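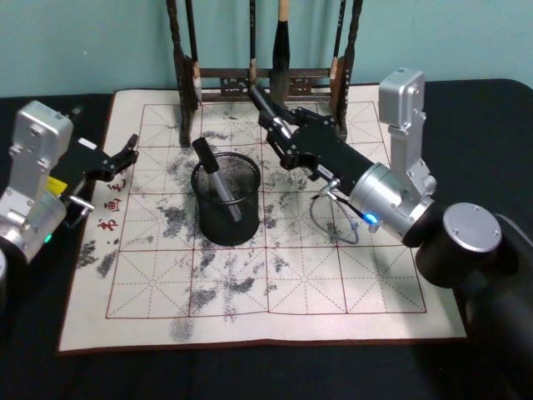 Why Is There a Grid on the Mat?

Last updated: Aug 23, 2026

If you have ever been told to stay inside the lines, you may feel sorry for anybody learning calligraphy. Look at all those lines! Every square on the mat has a cross in it, and then another cross on top of that, leaning over. It looks like somebody couldn't decide how to cut a sandwich.

The pattern has a name, though. It's called a rice grid. The Chinese character for rice is 米, and if you squint at one square you can find it there, made of the dashed lines. No rice is involved, so don't get hungry.

What the lines are for

A Chinese character is supposed to sit in its own square, with a bit of air on every side. Beginners' characters don't like to do that. They lean, or they grow an enormous left foot, or they slide into the square next door – rather like people on a bus. The lines show you where the middle is, so you can see which part has wandered off.

What about the gray smudges?

Every practice mat gets them sooner or later. Thin ink and water both leave gray marks, and a brush is a drippy thing. Some mats are made for writing with plain water, and on those the writing fades as it dries. This is excellent news if your writing looks like mine.

Why the brushes hang up

The little stand at the back, with the carved bar across the top, is a brush rack. Brushes hang from it with their hair pointing down. Stand a wet brush in a cup with the hair on top and the water creeps down into the handle, where it can loosen the glue. Then the hair falls out, and you own a stick.

Brushes come thick and thin. A thick one holds more ink and makes big, bold strokes. A slender one is for smaller writing, and for people with more patience than I had last November.

And the black mesh pot?

That is a pen holder. You'll find one like it on half the desks in the world. Pens and pencils don't mind standing up, and they have no hair to lose.

Try it yourself

Draw a big square on paper. Add a cross, then two slanting lines from corner to corner. Now write 米 inside with a paintbrush, following the lines. Do it again. The second one usually looks worse, and the third one is fine.

Written by Zeeshan Sandhu

88 shares | 2 comments

More to read
Where Does Ink Come From?
How Paper Gets Its Color
What Is a Paintbrush Made Of?
Why Pencils Have Six Sides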